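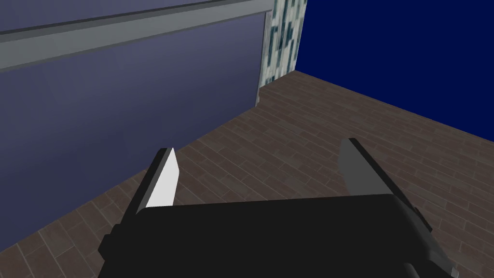
About Ruchti

Ruchti collects practice for robots. We are a small company in Fellville, and what we make is examples: thousands of short recordings of a robot arm doing an everyday job properly, each one driven by a person and each one checked by another person before it goes anywhere. Our customers use them to train the systems that will one day do the job without a driver.

We started out with 4 desks in a former shoe store and a strong feeling that good examples were being treated as an afterthought. Everybody we met wanted to talk about models. Very few wanted to talk about who was going to sit down and show the thing how to close a drawer, and then show it again with the drawer half open, and again with a spoon in the way. We love that part! It's patient, fussy, oddly absorbing work, and there is a real craft to it.

What we do all day

Most of our collecting happens in simulation, in a set of rendered kitchens and living rooms we call Clalero. Our drivers wear a headset or use a pair of hand controllers, whichever they like better, and steer the arm through a task from start to finish. The program saves what the gripper's camera sees along with every motion of the arm and fingers. A typical recording lasts less than a minute. A good driver saves 60 of them in a shift, and we ask people not to go past that, however well it's going (the quality drops, and so do the shoulders).

Clalero rooms change all the time. Wall colors, floors, counters and cabinets are swapped between sessions, and so is the spot where the arm begins. Sometimes that gives you a navy wall next to a plank floor and a column with a pattern you would never pick for your own house. Great! A system that has only practiced in one tasteful beige kitchen gets lost in the next one, and we want ours to have been everywhere.

We also run Bredano, our physical workshop across the hall, where the same tasks are repeated with real arms and real dishes. It's slower and louder and we go through a lot of mugs. Every task that we offer in simulation has been done by hand in Bredano first, so our instructions come from people who know where the awkward bits are.

How we check the work

Every recording is watched at normal speed by someone who didn't make it. Reviewers look for hesitation, bumping, fingers that close too early, and approaches that only worked by luck. They can pass it, send it back, or move it to the "mistakes" collection, where it gets a label saying what went wrong. We keep the mistakes on purpose and plenty of customers ask for them.

Each task also has a written sheet: where the arm may start, which objects may move, what counts as finished. Sheets go through several drafts, and drivers are welcome to argue with them. The sheet for "put the lid on the pot" is on its sixth version and there are still opinions.

The library

Our household library now covers 200 tasks, from picking a cup up off the floor to loading a dish rack. New tasks are added in batches. Customers can license the whole library, choose a section, or ask us to collect something new for their own arm and gripper. Custom collections usually begin with a short trial set so both sides can see whether the task sheet makes sense.

Who works here

Our drivers come from all over the place: dental labs, bakeries, sewing shops, video games, a piano studio. You don't need a technical background. You do need steady hands, good attention and a willingness to do a thing over when it came out a little crooked. New drivers train for 6 weeks, first on reaching and grasping, then on doors and drawers, then on tasks with several steps. Everybody rotates through review as well, engineers included.

We hire in small groups, and the next training group starts in November.

Come and see us

Bredano is open to school groups and to anyone thinking about applying. Visitors get a turn on the controllers and most of them drop the first cup. Please write ahead through the contact form so we can have a station ready. Parking is behind the building, and the entrance is the green door on the side street.

Page last updated 28/04/2022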